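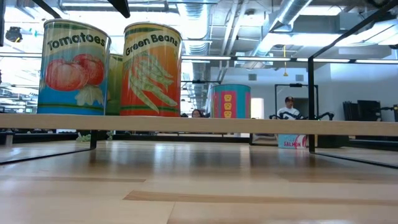

In February I read a report from the Kudis group, and one sentence has stayed with me since. It says that their policy placed cans correctly in 204 trials "under standard conditions". I read the report three times and I could not find what the standard conditions were.

My opinion is simple. In our field we publish the success rate too early and the arrangement of the objects too late, or never. A can of tomatoes is a good object for research. It is round, it is nearly the same from every side, and its label changes completely when it is turned a little. When one can stands behind another, a camera may get only a thin strip of colour. A method which works on a free can may fail on this strip, and one average number will hide it.

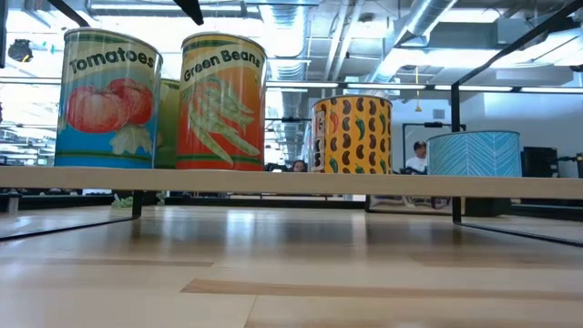
Page last changed: Sun 8 May

Some colleagues answer that more data will solve the problem. Lévesque, who reviewed an early draft of this text, told me that 200 demonstrations are nothing and that I should wait for the large collections. Perhaps he is right. But at Prinville we compared two training sets, one with 2724 episodes and one with 851, and the smaller one gave the better policy for hidden cans. The people who recorded it had moved the cans between episodes, and in the larger set they mostly had not. I do not say that size is without value. I say that we must write down what was varied.
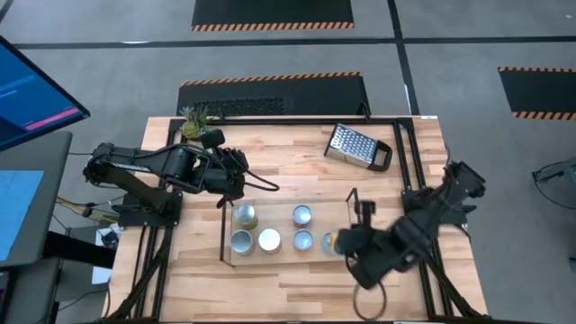
The same is true for work with two arms. When cans stand close together, the space for the fingers is small, and the second arm can easily come into the way of the first. Bako reports only if the task was finished. I would like to know also how often a neighbour can was touched, and which arm touched it. Such a table costs one afternoon of work, and I would read it before the abstract.

Kosmas Karagiannis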